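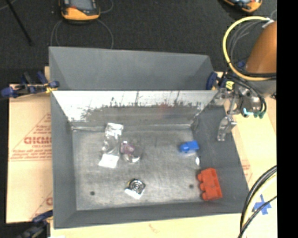 Le bac à bricoles, mode d'emploi

J'adore les bacs en métal ! Depuis que j'ai remplacé mes vieilles boîtes à chaussures, tout ce qui traînait dans l'atelier a trouvé un point de chute : petits sachets transparents, pièces rondes, blocs de jouets rouges ou bleus égarés par les enfants... On vide ses poches dedans et on trie plus tard.

Quelques astuces qui marchent bien chez moi :

Mettez deux bacs gris l'un derrière l'autre, bien collés. Devant, le vrac du jour. Derrière, ce qui est déjà trié et qui attend son tiroir.

Ne remplissez pas ! Tant qu'on voit le fond, on retrouve tout d'un coup d'œil. Moi, je trie dès que j'arrive à 16 pièces (oui, je compte, c'est presque un jeu).

Posez les sachets à plat, étiquette vers le haut. Les emballages brillants renvoient la lumière et on lit mal, alors un coup de feutre sur la partie blanche et c'est réglé.

Les rayures au fond ? Laissez-les vivre, un bac d'atelier, ça se patine ! Contre les traces sur les parois, un chiffon et une goutte de savon noir, puis on essuie bien, surtout dans les angles.

Si le fond est percé, glissez une feuille de feutrine avant d'y verser de la petite visserie.

Prochaine page : les tiroirs, et il y a de quoi faire !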